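公共讨论读写计划“Jumasano”招募第二批参与者

7月 文/Grażyna Olszewski

我们又要招人了!去年第一批结束的时候,大家在楼道里站着聊到快半夜,谁也不肯先走,那时候我就跟Jolanta说,这事必须再办一次。现在场地定了,经费也批下来了,第二批一共招17人,欢迎关心公共事务、爱读新闻也爱跟新闻较劲的朋友来报名。

先说说这是个什么计划。Jumasano是Kister读书社下面的一个小项目,做的事情很具体:挑一件正在争论的地方公共议题,把各方的说法找齐,把能查到的原始材料找齐,然后坐下来一起读,一起写。写出来的东西登在我们自己的通讯《Fato》上。《Fato》每期印1,000份,放在图书馆、社区诊所、公交总站的候车厅和几家愿意收的小店里,网上也能看。上一期讲的是区议会旁听席的发言规则,出来以后收到139封读者来信,骂我们的和夸我们的都有,我们挑了其中一部分登出来,骂得最有道理的那封排在头版。

第二批的议题是“选区重划”。说出来有点枯燥,可是真读进去非常有意思!一条线从哪条街拐弯,哪个小区跟哪个小区划在一起,谁在会上提过反对,反对的理由后来有没有写进公报,这些都能在公开材料里找到,只是散在各处,很少有人从头到尾看一遍。我们打算用一整个季度的时间看完,并且写成十来篇短文。每篇不超过1,000字,写给没有背景知识的邻居看。

参加的人要做些什么

每周一次晚间聚会,七点开始,九点半结束(去年经常拖到十点多,今年我尽量管住自己的嘴)。每次聚会前有一份阅读材料,长的时候三四十页,短的时候只有几页会议记录加一张地图。大家要提前读完,在页边写下自己的疑问,带到会上来。

从第三周开始分组,三到四人一组,每组认领一个小题目。小组要自己去查材料,必要时打电话或者写信给有关部门,也要去旁听至少一次公开会议。旁听的时候请只做记录,发言是可以的,但要以个人名义,别代表项目。

第七周交初稿,然后进入互相改稿的阶段。改稿是整个计划里我个人最喜欢的部分,也是最累的部分。每篇稿子由另外一个小组来挑错,标准做法是把每一句带事实判断的话圈出来,问作者:出处在哪里?如果拿不出来,要么补,要么删。去年有一组最得意的一段,整整两页,就是这样被删到只剩四行,那四行后来成了全期被引用得最多的一段。

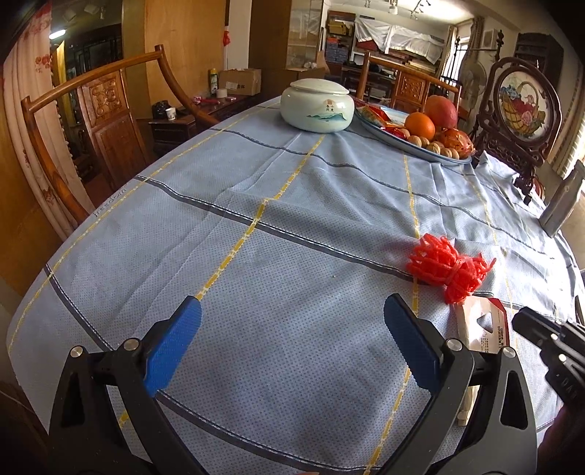 铺着格子桌布的椭圆桌,桌上有一团橙红色塑料绳。

我们想找什么样的人

立场不限,真的不限。去年的参与者里有给不同党派发过传单的人,有从来不投票的人,还有一位每次选举都投空白票并且能讲出一整套道理的老先生。他们在会上吵得很厉害,吵完一起去赶末班车。我们只希望你愿意听完别人的话,并且在发现自己记错了的时候肯说一句“我记错了”。

不要求学历,不要求写作经验。你如果写过东西当然好,没写过也有人带。能比较顺畅地阅读中文公文和报道就可以,会看波兰文或者捷克文的朋友请在报名信里注明,今年有一组准备做国外选区制度的对照,需要翻一些外文资料,正缺人手。

年龄要满十八岁。在职的政党工作人员和民选官员的助理这次不能作为正式参与者,不过可以来听开放场,也可以接受小组访谈,我们很欢迎。

时间上请务必想清楚。除了每周的聚会,平均每周还要留出四五个小时看材料和写东西,交稿前那两周会更多。中途可以请假两次,超过两次我们会跟你商量是否转为旁听。去年有人因为换班实在来不了,后来改做校对,也做得非常好,所以有困难早点讲,总有办法。

关于编辑助理岗位(有酬)

这一批另外招一名编辑助理,兼职,每周两个晚上加一个下午,为期四个月,按小时计酬,具体标准面谈时说明。工作内容包括整理阅读材料、登记各小组借出的文件、核对引文和页码、跟印刷厂对接《Fato》的版面,以及在改稿阶段协助Jolanta Szewczyk做最后一轮事实核查。

这个岗位需要有一点编辑或者资料整理的经验,细心,不怕反复。会用常见的排版软件最好,不会也可以学,我们用的模板很简单。请注意,编辑助理不参加小组写作,在稿件有争议时要保持中立,只认材料。Jolanta对页码的要求非常严格,我交过的稿子没有一篇是一次通过的,跟她工作四个月,你看报纸的眼光会完全不一样!

你能得到什么

正式参与者没有报酬,也不收费。阅读材料由我们打印,聚会时有茶和简单的晚饭(素食请提前告知),旁听会议的公交费用凭票报销。文章署真名或者笔名都可以,版权归作者自己,《Fato》只保留首次刊登的权利。

计划结束以后会办一个开放场,请读者和邻居们来,各小组上台讲自己的文章,接受提问。去年那场的提问比我们预想的尖锐得多,有一位住在北边的女士连问了五个问题,其中两个我们当场答不出来,后来补查了三个星期,登在了下一期的更正与补充栏里。这个栏目我们会一直保留下去。

怎样报名

请写一封信,两页以内,说说下面几件事:你住在哪一片(写到街区就行,不用门牌);你最近读到的一篇让你觉得“不太对劲”的报道或者评论,以及哪里不对劲;你后来有没有去查,查到了什么,没查到也请照实写。请不要附长篇简历,申请编辑助理的朋友可以附一页工作经历和一份自己编过的东西。

信请寄到Kister读书社前台,信封上注明“Jumasano第二批”,或者直接投进读书社门口的绿色信箱。申请编辑助理的请另外写明“助理”。报名到7月底为止,我们会在收齐之后两个星期内逐一回复,没有入选的也会收到回信。

初选之后有一次见面,每人二十分钟左右。见面时会给你一篇短评论和一份对应的会议记录,请你当场读,然后聊聊两者之间的出入。没有标准答案,也不用提前准备什么。负责见面的是我和Jolanta,也可能有一位去年的参与者在场。

几个常有人问的问题,顺便写在这里。带孩子能不能来?可以,隔壁房间有地方画画写作业,但没有专人看护。住得远怎么办?线上参加我们试过两回,讨论的效果不好,今年还是以到场为主,改稿阶段可以远程。我跟某某已经是朋友,能不能分在一组?一般不行,我们会尽量把熟人拆开。之前报过名没选上,可以再报吗?当然可以,去年就有两位是第二次报名才进来的。

还有拿不准的地方,每天下午四点到六点可以打读书社前台的电话,说找Grażyna。如果是Jelínek接的,请他留张字条给我就好,我当天晚上回电话。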